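# Come fold with us – part-time clothing sorters and folders wanted at Ellivthorpe

We're looking for people who like clothes, don't mind repeating themselves, and get a small thrill out of a pair of pants lying flat on a white table.
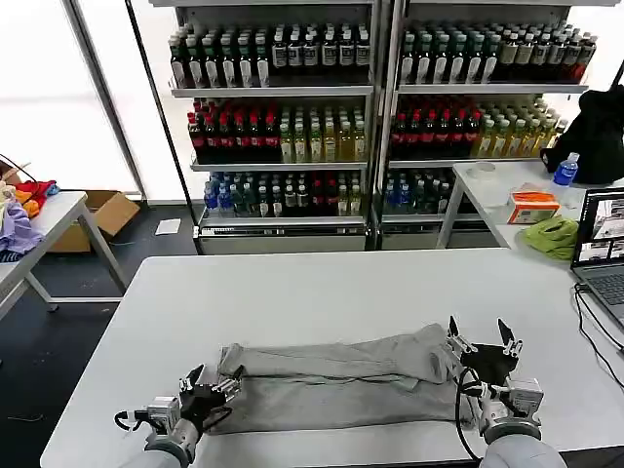 ## What Joly is and why we need more hands

Joly is the clothing reuse project at Ellivthorpe. People give us clothes they no longer wear, and we sort them, check them, fold them, and send them out again to families, shelters, and the two small shops that take our better pieces. The project started in a borrowed hallway with a rack and a lot of optimism, and last year we sent out over 2000 pieces of clothing. We'd love to send out more this year, and the bags keep coming (March is always huge – everyone cleans out their closets at once!).

So we are adding part-time sorters and folders. These are paid jobs with short shifts, and you don't need to have done anything like it before. If you've ever refolded a sweater in a store after trying it on, you already have the right instincts.

## What you'd be doing

Most of a shift is spent standing at a table with clothes on it. You take a piece from the pile, look it over, decide where it goes, and fold it the Joly way. Then you take the next one. Some people find that dull and some find it the most restful part of their week, and you probably know already which kind you are.

A normal shift includes:

- opening bags and making a first rough sort into tops, bottoms, kids, and everything else
- checking zippers, buttons, hems, knees, and underarms
- setting aside anything that needs washing or mending
- folding pieces to our standard sizes so they stack properly in the crates
- writing crate labels clearly enough that somebody else can read them
- wiping down the tables at the end

You'd rotate through these. We don't keep anyone on one task all shift unless they ask for it, and a few people do ask.

## About the pants

Everybody who joins us learns pants first. They look simple and they are a pretty good test of patience. Lay them out across the table, bring one leg over the other, and match the seams. Smooth from the waist toward the hems with the flat of your hand, tuck the crotch point back so you get a straight line, and fold up from the hem in thirds. Soft pants like sweats and lounge pants hold every wrinkle you leave in the first fold, so it pays to slow down there.

After pants come T-shirts, then button-downs, then sweaters, then kids' clothes, which have their own rules and are adorable. Fitted sheets are handled by whoever is feeling brave. We have a printed guide for all of it, and you're welcome to argue with the guide. The current sweater fold came from somebody in their second week who thought the old one was silly, and they were right.

We don't time people on their folding. Neat comes first, and speed shows up once your hands have learned the moves.

## The room

We work at white tables, and there are glass-door coolers right behind them stocked with water, tea, and other bottled drinks. Drinks are free for whoever is on shift. Please keep the cap on when you're near the clothes, and park your bottle on the side table.

The room is easy to reach from the street with no steps, and the restroom is just down the hall. It's warm in the afternoon, so dress in layers. There's music most days, chosen by whoever got in first, and you may veto one song per shift. The tables are at a fixed height, but we can put a work stool at any of them, and several of us fold sitting down.

## Hours and pay

You can choose from these:

- Morning shift, 8:30 to 11:30
- Afternoon shift, 1:00 to 4:00

We ask for at least 2 shifts a week. More is fine when there's room on the schedule, and you can mix mornings and afternoons. Schedules go out two weeks ahead, and we're used to working around classes, school pickup, and other jobs. Swapping with a coworker is okay as long as you both put it on the board.

Your first shifts are paid training at the same hourly rate as everyone else. We'll send the rate with our first reply, before you spend any time on an interview, and it's the same for all new sorters. Pay comes every other week by direct deposit.

We have 11 places to fill. If we get more good people than places, we'll keep a waiting list (with your permission) and write to you when something opens up.

## Who we'd like to hear from

You'd enjoy this if you notice small things, like a missing button or one sock that is slightly more navy than the other. You should be okay with being on your feet or on a stool for three hours, with short breaks, and with reaching across a table many times over. Full crates are heavy, and they go on a cart. Nobody has to lift them alone, and if lifting isn't for you, tell us and we'll plan the rotation so that you don't.

Please be at least 18. You don't need a diploma, references from a clothing store, or perfect English. Our guide has a drawing for every fold, and there's usually somebody at the next table glad to show you one more time. We'd be very happy to hear from people coming back to work after a long gap, retirees, students, and anyone trying out a first job.

One thing to consider: donated clothes carry dust, pet hair, and detergent smells. Gloves and masks are on hand for everyone, but if you have strong allergies, ask to spend half an hour in the room before you decide.

## Getting here

The Zincombe bus, number 44, stops close to our front door. Cyclists can use the covered rack by the side entrance. Parking is tight in the morning and much better after lunch. If you're driving in from Tastbridge, give yourself some extra time for the bridge, which backs up badly when school gets out.

## How to apply

Send a short note to Ysaline Barbier, who runs the sorting room, care of the Joly desk at Ellivthorpe, or drop one off in person at the front desk. Half a page is plenty. A formal résumé is fine if you have one handy, but we'd much rather read a few lines in your own words.

Please tell us:

- your name and the best way to reach you
- which shifts would suit you, and any days you can't do
- whether there's anything we should set up for you, such as a stool, large-print labels, or a quieter corner
- the piece of clothing you find hardest to fold (just for fun, though Ysaline reads these first)

You'll hear back either way. If it looks like a match, we'll invite you in for a paid tryout of about an hour. You'll meet the crew, go through a bag of mixed clothes, and learn the pants. Wear comfortable shoes and skip the dangly bracelets, as they catch on knits. Bring your questions too – Ysaline has run this room since the hallway days and loves talking about it.

We're reading notes as they come in and will keep going until the places are filled. If you want to see the room before writing, come by at 11:30 or at 4:00, when the shifts finish and there's time to show you around.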